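Section 4: Making your first pot with the Mirside Fonder

You have unpacked the Fonder, found the lid, and put the cardboard somewhere you will trip over it later. Now for the tea. If you skipped Section 2 (Rinsing and Descaling), go back and do it. We will wait, and your first cup will taste less of factory.

Before you start

The Fonder needs a flat, steady surface with a socket within reach. The lead is short on purpose. An extension lead trailing across a wet worktop is a bad idea however carefully you intend to step over it.

CAUTION: The base must never go in the sink, the dishwasher or the bath. We mention the bath for a reason.

Filling and heating

1. Lift the jug off the base. Do not fill it while it is attached, even if your tap seems to be exactly the right height.

2. Fill with fresh cold water to at least the lower line and no higher than the upper line. The lines are there to be obeyed. Overfilling sends boiling water out of the spout and on to whatever you value most.

3. Close the lid until it clicks. A lid that is nearly closed is an open lid, and the jug will go on boiling until you notice.

4. Set the jug back on the base and turn the dial to the tea you are making. Black tea is at the far right. Green tea is further left than most people expect.

5. Press the front button. The light turns amber, and then white when the water is ready. If it flashes amber, see Section 9. If it flashes white, it is only showing off, and you can carry on.

Brewing

6. Put the leaf in the basket. Two level spoonfuls will suit a full jug. Heaped spoonfuls will suit nobody except the sort of person who says they like it strong and then leaves half.

7. Lower the basket with the handle and turn it a quarter turn to lock. It should not rattle.

8. Press the timer. Leave it alone. Lifting the lid to check lets the heat out and tells you nothing, as the tea will look like tea from quite early on.

9. When the timer sounds, take the basket out and stand it on the drip dish. The timer will sound again after a minute in case you were pretending not to hear.

NOTE: The basket handle gets hot. The coloured part stays cooler. Hold the coloured part.

Pouring

10. Pour slowly, with the lid closed. A glass cup straight from a cold cupboard should be warmed first with a splash of hot tap water, swirled and tipped away.

11. Empty the jug when you have finished. Tea left overnight makes a brown ring that will outlive the guarantee.

If you bought the Vevent travel lid as well, do not use it for brewing. It has no steam hole and will make its feelings known.

Section last revised August 13, 2021, by Oluwatosin Okonkwo.

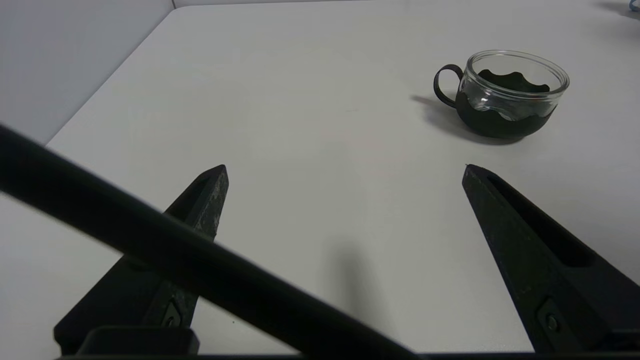 Can I put milk in the jug to heat it?
Please don't. Milk burns on to the heating plate and is very hard to shift, so heat it in a pan and add it to the cup.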